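Reward goes up but insertion success stays flat when fine-tuning from demonstrations

Posted by Han-gyeol Pyo, 14th July

I am repeating the method from our February report: first imitation from 17 demonstrations, then a residual policy that learns only small corrections near the slot. The task is putting a memory module in a desktop PC. My reward increases every night, but when I test 21 trials the success does not change. I use a dense reward from the distance between module and slot. Is the residual too small, or is my reward wrong?

Sohail Sethi
Probably the reward. Try sparse.

Kyung-hwa Yeom
I had the same curve last year. A distance reward pays the policy for hovering very close, and hovering is safe, so it stays there. We changed to a sparse reward, given only when the module is seated, and kept the distance only as a log value. Please also check your reset. If the start pose is always the same, the residual learns one correction and repeats it - the curve looks nice and the test is bad.

Our setup, at two moments:
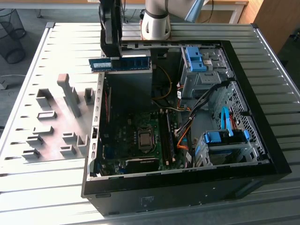
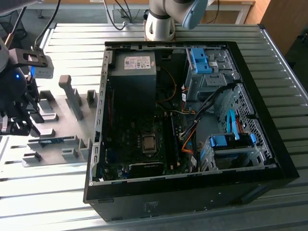
The residual policy in our work is switched on only in the last part of the motion, and the imitation policy does everything before it. I choose the switching point by height over the case. With the module held level just above the rim, as in the first picture, the imitation policy is still in control, and I think this is correct, because cables run across the inside of the case and I do not want exploration there. We randomize the grasp by 2 mm and train with 3 seeds. One seed is not enough to believe a curve.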